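News from Caldeira

FLASTA PUTS THE BISCUITS BACK IN THE BAG

June. For immediate release. Photographs may be reproduced free of charge with this release.

Flasta, the snack packer of Urkberg, has spent much of the spring thinking about small bags of biscuits. The result is Caldeira, a range of mixed biscuits in resealable bags, which goes on sale this month in 33 independent shops and at the counter of the company's own packing room.

The company is aware that the biscuit has been put in a bag before. Its claim is a modest one. Caldeira bags open at the top, close at the top, and can be opened again by the same person later in the afternoon, should that person have left anything in them. In tasting sessions this last condition was met less often than the company had planned for.

Each bag is filled from a tray of mixed biscuits. The mix has been argued over at length. Early versions were sorted so neatly by kind that customers ate one kind, put the bag back in the cupboard and complained a week later that it was full of the other kind. Later versions were mixed so thoroughly that all the crumbs ended up in the same corner. The final recipe keeps to a rule of one handful of this and one handful of that, and has been signed off by everybody who was in the room at the time.

"We tried a machine-cut portion, we tried a weighed portion, and we tried letting people help themselves," said Everaldo Batista, who runs product development at Flasta. "The third was very popular and had to be stopped. What we have now is a bag that holds 90 grams, shuts properly, and fits in a coat pocket if you are not too proud about the coat."

The seal was the hard part. A bag that closes easily tends to open easily, usually at the bottom of a rucksack. Flasta went through seven versions before settling on one that could be worked by a child, a grandparent and a man wearing gardening gloves. The gloves were Mr Batista's own idea and he has asked for them to be mentioned.

Dewanti Menon, who looks after the shops that stock Flasta products, was less concerned with gloves. "Shopkeepers ask me two things," she said. "Will it stand up on the shelf, and will people come back for another one. I can say yes to the second. The first depends on the shelf, and I have seen some of the shelves."

Caldeira will be sold singly and in a shared box under the name Zulline, meant for offices, waiting rooms and the sort of family that keeps a list. The Zulline box holds a selection of the single bags, so that the last person to arrive gets a sealed one of their own and need not inspect what everyone else has left. Offices that took part in the trial reported fewer disagreements at the tea table. One reported a new disagreement, concerning who had taken two.

The company has also redone its packing corner with a mushroom print on the walls, a picket fence along the bottom and a pink awning overhead. The colours were chosen after a vote among the staff, in which plain white came last and a forest came a clear first. The voting slip did not explain how much pink was involved. Ms Menon describes the effect as "cheerful, particularly before eight in the morning, when not much else is".

More than 200 people have put their names down for the opening tasting at the Urkberg packing room, where the full mix will be out on trays and visitors can fill a bag to take home. The limit is one bag each. Those who wish to test the seal are welcome to do so on the premises, and those who wish to test it repeatedly are asked to let the queue move past them.

Shops wishing to stock Caldeira should write to the trade desk at Flasta, which will send a sample bag and a short note on how to close it. Retailers who took part in the trial need not apply again, but should return the display stands. They know who they are, and so does Ms Menon. 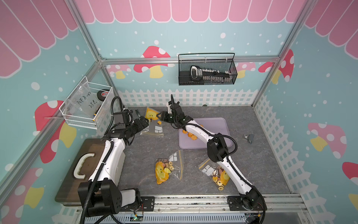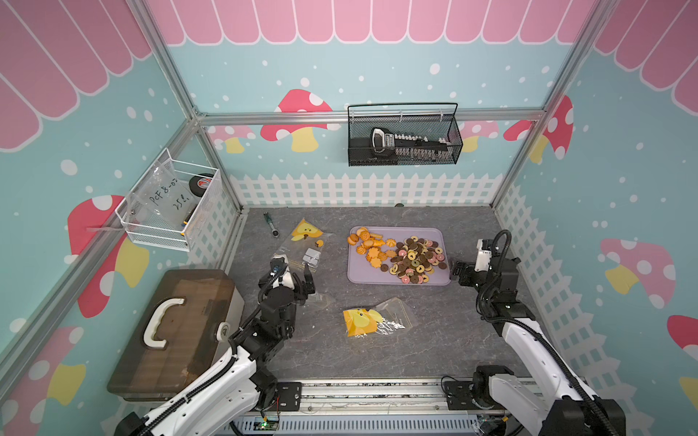 Reading time: 4 minutes

Notes for editors

Flasta packs biscuits, crackers and dried fruit for shops in Urkberg and the surrounding towns. It began with a single line of oat biscuits, which is still sold and still divides opinion.

Caldeira is the name of the biscuit range. Zulline is the name of the shared box. Earlier material sent to the trade had these the other way round, and the company would be grateful if those leaflets could be recycled.

Everaldo Batista and Dewanti Menon are both available for interview. Mr Batista prefers mornings and will talk about seals for as long as he is allowed. Ms Menon prefers to be sent the questions first.

Sample bags can be posted to food writers on request. Please give a delivery address where somebody will be in, as the last batch was left with a neighbour and has not been heard of since.

Press contact: the trade desk, Flasta, Urkberg.

Ends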